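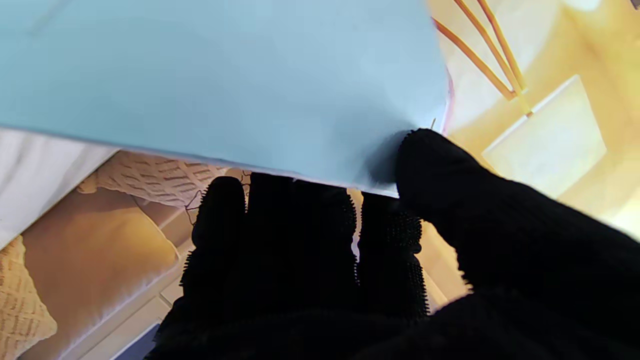
Photo: Hirnus Picture Service

The owner of the Dellico bakery in Costinov asked me to come at two in the afternoon, when the bread is sold and the telephone is quiet. She did not want her name in the article. "Write about the dough," she said. "The people in the town know who I am, and for the others it is not important."

She has had the shop for 16 years. Before this she was a bookkeeper in the Živković mill, where she learned to read the small papers that come with each delivery of flour. She still reads them before she signs anything. "My colleagues in the trade buy by price and then they complain of the weather," she told me. "The weather is guilty sometimes, I agree. But last January I sent back a whole pallet, and the weather was beautiful."

We spoke mostly of her pulled dough, the thin one for strudel and for the cheese pie which she sells by weight. The recipe comes from her mother, who is 78 and lives above the shop. It was never written down until the daughter stood next to her with a scale and weighed every handful. For one large strudel it gave 490 grams of flour. The first printed card said 525, a mistake of her own, and the dough made after this card was so stiff that her mother refused to touch it.

"She did not shout," the owner remembers. "She put her finger into it, she looked at me, and she went upstairs. I would have preferred shouting."

The dough rests under a warm bowl for one hour and a half. I asked if a shorter rest is possible, because many recipes say thirty minutes. She shook her head and then she became more mild. In summer one hour can be enough. In winter she has waited two hours and used the time for peeling apples. What she does not accept is to put the dough in the refrigerator overnight, although she knows good bakers who do it. "It comes out obedient," she said, "and I don't like the taste."

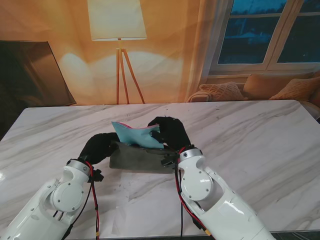

Pulling is done on a cloth, and for this she would never exchange her old wooden table. Rolling the butter dough is another matter, and there we disagreed a little. I had always believed that stone is only for show. She laughed and explained that butter dough becomes soft very quickly under the hands, and that a stone top takes the warmth away from it. She does not even insist on a particular stone, but she warns people who fall in love with a colour. On white marble with soft grey veins, as in the photograph, a few faint specks or smudges are easily taken for part of the pattern, so she advises to wipe it also when it looks clean. Vinegar and lemon must stay far from it. Her sister once cut lemons directly on the stone, and the dull place can still be felt with the fingertips.

Does she teach? Sometimes, in autumn, to two or three people at once. The students want to know the secret of the pulling and are disappointed to hear that the first strudel will have holes. She lets them bake it with the holes. It is eaten the same afternoon, usually by the mother, who comes down when she smells the cinnamon and gives her opinion without being asked.

I wanted to know who will continue. Her son works on the ferry at Hirnus and has no interest in getting up at three. She says this without bitterness. There is a young woman at the counter who has started to stay after closing, first to sweep and now to watch.

"I don't ask her anything," said the owner. "Last week she brought her own apron." Then the telephone rang, it was somebody about a cheese pie for the evening, and she went to look how much of it was left.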